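Progress report, Nepia household handling project
Prepared for Dukodier by Ifor Rees, Plirnulstead site
Period: up to the end of July

In this period we continued to record demonstrations with the hand-held gripper. The operator holds the gripper and does the task by hand, and the recording is used later to train the arm at Dondstead. The plan was 1,000 accepted demonstrations by the end of the period. We have 816 accepted. A further 129 were rejected at checking and are not included in this number.

Most of the rejected recordings have the same fault. The operator turned the wrist too quickly after closing the fingers, and the position tracking was lost for a moment. We have now asked all operators to make a short pause after the grasp. The pause makes each recording a little longer, but the checking goes faster. 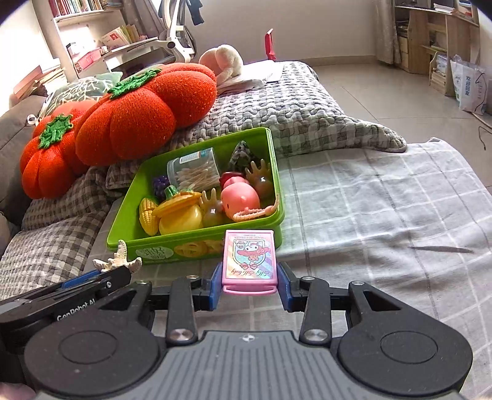

The tasks are with small objects in a home setting: pick from a full storage box, put back into the box, and pass from one place to another on a soft surface. Small packaged items, such as a boxed eraser, are easy for the operators. Soft toys are more difficult, and two operators do the same task in quite different ways. We have written a common instruction for the approach direction, and I attach it to this report.

Bedding and blankets remain the weak point. An object on a soft surface can move when the fingers come near, and the operator corrects this without thinking. We would like to keep such corrections in the data. The Dondstead team prefers to remove them, and this is not yet decided.

For the next period we ask to keep the same budget, with 60 additional operator hours to complete the missing demonstrations. The first training result from Dondstead will be sent separately when it is ready.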